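布ハンドリング用グリッパのゼロ点がずれる件(手首カメラ付きセル)

カテゴリ:保守・段取り > エンドエフェクタ
タグ:グリッパ、布、原点復帰、ケーブル、Velimard

#1
nejirockman
投稿 9:12

衣類を持ち上げて広げるだけのセルを見ています。アームは白い樹脂カバーのやつ、手先はVelimardの平行グリッパ、手首にカメラ、コントローラはWudow。構成としては平凡です。平凡なはずなんですが、9月に入ってから布の端をつかみ損ねるようになりました。

症状を書きます。
・朝いちばんの原点復帰のあとは機嫌がいい
・昼すぎから、閉じ切ったつもりで閉じ切っていない
・コントローラの画面では「把持OK」。布は床にいる
・再起動すると治る。夕方また再発

400サイクル回して落下が14回でした。硬い箱なら1回も落とさないので、上司には「布が悪い」と報告し、上司からは「布は前から布だった」と返ってきました。正論すぎて困っています。

やったこと:爪の清掃、ゼロ点の取り直し、閉じ速度を下げる、祈る。
やっていないこと:分解。

先に見るべきところがあれば教えてください。

#2
usotsuki_encoder
投稿 9:40

エンコーダを疑え、と言いたくてこの名前にしているのですが、今回は違う気がします。

再起動で治って時間とともに悪くなるなら、まず温度。グリッパ側の筐体を昼に触ってみてください。火傷しない程度に。あとVelimardの平行タイプは、前面プレートのねじが緩むとプレートごとわずかに逃げます。爪が閉じているのに布だけ抜けるのはそのパターンがあります。

「把持OK」の表示は位置で判定していますか、電流で判定していますか。そこが書いてないとみんな好き勝手なことを言い始めますよ。私も含めて。

#3
nejirockman
投稿 9:58

位置判定です。電流のしきい値は前任者が切っていました。理由欄には「うるさいので」とだけ書いてあります。

#4
hokori_tori
投稿 10:21

犯人、その前任者でいいのでは。

まじめな話、布で位置判定はつらいです。薄手のシャツを1枚はさんだときと、何もはさまなかったときの差なんて誤差みたいなものです。うちは電流に変えてから静かになりました(アラームはうるさくなりました)。

それと反射式のセンサが前面にあるタイプなら窓を見てください。繊維くずは想像の倍つきます。エアで吹くと奥に入るだけなので、拭くこと。

#5
mado_fuki
投稿 10:33

>エアで吹くと奥に入るだけ

これは機種によると思います。うちは毎朝エアで吹いていますが、2年なにも起きていません。拭くほうが傷をつけるので、私は拭くのに反対です。

#6
hokori_tori
投稿 10:36

なにも起きていないのと、気づいていないのは画面上では同じ表示になります。

#7
mado_fuki
投稿 10:37

そちらの拭き傷だらけの窓から見ればそうでしょうね。

#8
usotsuki_encoder
投稿 10:50

窓の話でスレが割れるのを見るのは今年これで何度目だろう。柔らかいクロスで軽く拭いて、最後に弱いエア。両者痛み分けでお願いします。

#9
rail_no_ue
投稿 11:26

うちのセルで毎週やっている手順を貼ります。グリッパはたぶん同系列です。ベンチの保守マニュアルとは順番が違いますが、マニュアルは布をつかむ人のことをあまり考えていない節があるので、こちらを信じています。信じるかどうかはご自由に。

手順1 非常停止を押し、コントローラの表示が落ちるのを待つ
待たない人がいます。待ってください。

手順2 前面プレートのねじを手で確認
上下に並んだ六角のねじです。レンチを当てて、動かなければそれ以上回さない。「念のため増し締め」でねじ穴を広げた人を知っています。毎朝、鏡の中にいます。合いマークを入れておくと翌週の自分と喧嘩せずに済みます。

手順3 センサ窓の確認
拭く派も吹く派も、まず見る。懐中電灯を斜めから当てると繊維が浮きます。終わったら爪の内側も同じように。

手順4 電源を戻し、低速で布を1枚つかませる
試験布は無地より、柄とファスナーのあるやややこしい服のほうがいいです。うちはスヌーピーとリサイクルの文句が全面に刷られたクリーム色の服で、裏地は黄緑。保守要員よりよほど前向きなことが書いてあります。端を1枚だけ狙わず、ひだを作って爪の奥まで入れてください。ファスナーの縁は避けます。 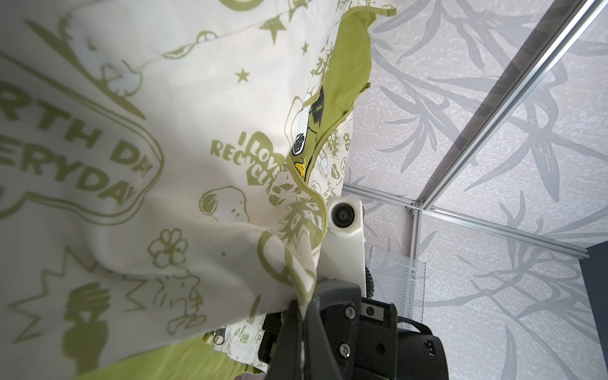 手順5 つかんだまま手首を回し、ケーブルの動きを見る
アームの脇のコイル状のケーブルが、どの姿勢でも突っ張らず、布にも触れないこと。コイルは伸びるから安心、と思っていると根元のコネクタだけ引っ張られます。グリッパ側のコネクタは指で軽く押して、がたつきがないかも見ます。

手順6 開いて、閉じて、もう一度ゼロ点
何もはさまない状態で閉じた値を記録します。前週と比べて差があったら、そこで初めて悩みます。うちの許容は0.2ではなく「前任者が怒らない範囲」でしたが、今は記録表に数字を書くようにしました。

手順7 記録
紙です。タブレットは手袋で反応しないので、すぐ誰も書かなくなりました。

#10
nejirockman
投稿 11:52

ありがとうございます。手順2で早速、下側のねじがするりと回りました。するりと。上は大丈夫でした。

緩み止めは塗ったほうがいいですか。

#11
rail_no_ue
投稿 12:05

弱いのを少しだけ。強いのを塗ると、次に外すのが来世になります。

#12
kohiru_yasumi
投稿 12:31

横から失礼します。写真の服、左下のほうにファスナーの引き手が下がってますよね。ああいう金具が爪に噛んだことはないですか。うちはRitierの把持候補ソフトを使っているんですが、金具が光ると「ここが最高の把持点です」と自信満々に出してきます。自信だけは常に100点です。

#13
rail_no_ue
投稿 12:44

あります。噛んだまま開かなくなって、服のほうを犠牲にしました。以来、金具まわりは把持候補から除外しています。Ritierなら除外マスクが使えるはずです。柄のほうも、ハートの輪郭を服の端と勘違いすることがあるので、エッジの感度は下げ気味で。

#14
usotsuki_encoder
投稿 12:58

感度を下げるのには賛成しかねます。下げると本物の端も見えなくなる。照明を直すのが先でしょう。

あと、試験布が派手すぎませんか。調子が悪いときに、カメラが悪いのか爪が悪いのか切り分けられなくなります。保守の試験なら無地のタオル一択です。

#15
rail_no_ue
投稿 13:10

タオルでは合格して、本番の服で落とす。それを散々やった末の服です。爪だけの試験なら手順6で空閉じの値を見ていますし、つかませるほうは最悪の相手で見たい。

#16
usotsuki_encoder
投稿 13:15

では両方やればいい。タオルで爪を見て、服で全体を見る。

#17
rail_no_ue
投稿 13:16

保守時間を倍くれるなら喜んで。

#18
hokori_tori
投稿 13:22

どちらも正しいのに仲が悪いの、うちの朝礼みたいで落ち着きます。

ところで誰もケーブルの話をしないので。コイルは使わず、ストレートを保護管に通して固定が正解だと思っています。コイルは揺れるし、揺れたところにセーターの毛が絡む。Boatengの可動用ケーブルに替えたときは値段を見て二度見しましたが、その後は触っていません。

#19
mado_fuki
投稿 13:29

コイルで十分です。ストレートは余長の取り方を間違えると手首を回した瞬間に終わります。うちで終わったのはストレートのほうでした。

#20
hokori_tori
投稿 13:31

それは余長を間違えた人の話であって、ケーブルの話ではないです。

#21
mado_fuki
投稿 13:33

間違えるのが人で、直すのも人です。間違えにくいほうを選びます。

#22
kohiru_yasumi
投稿 13:40

窓の次はケーブルか……。ちなみにうちはコイルを面ファスナーで留めていて、その面ファスナーに服がくっつきます。参考にしないでください。

#23
nejirockman
投稿 16:48

途中経過です。

ねじを戻して合いマーク、窓は拭いてから弱く吹き(外交的配慮)、電流判定を復活させました。同じ400サイクルで、落下は14回から13回になりました。

13回です。半日かけて1回ぶん良くなりました。上司は「改善傾向」と言っています。優しさなのか皮肉なのか判定できていません。

ただ、中身は変わりました。前は落としても「把持OK」でしたが、今は13回とも「把持NG」で正しく止まっています。つまり正直に落とすようになりました。

#24
usotsuki_encoder
投稿 17:02

大きな前進ですよ。嘘をつかなくなった機械は直せます。

空閉じの値は朝と今でどうですか。

#25
nejirockman
投稿 17:09

ほぼ同じです。先週までの記録がないので、前がどうだったかは永遠の謎になりました。紙、買ってきます。

#26
rail_no_ue
投稿 17:20

ゼロ点が動いていないなら、残りはつかみ方でしょう。爪をあと2mm深く入れてみてください。端を1枚だけはさみに行っていませんか。

#27
nejirockman
投稿 17:24

行っています。そのほうが見た目がきれいなので、と前任者のメモにあります。

#28
hokori_tori
投稿 17:25

前任者。

#29
nejirockman
投稿 18:37

2mm深くして、ひだで持たせる動作に変えました。時間がなくて全サイクルは回せていませんが、帰るまでに落ちたのは1回です。その1回は袖が2着つながっていたので、機械に同情しています。

爪のゴムも端がめくれていたので、交換品を頼みました。届いたらまた書きます。ケーブルは当面コイルのままにします。すみません hokori_tori さん。

#30
hokori_tori
投稿 18:41

セーターの季節になったらまた会いましょう。

#31
mado_fuki
投稿 18:44

爪のゴムを替えたら、空閉じの値は取り直しですよ。古い値のまま動かすと翌朝また #1 から読むことになります。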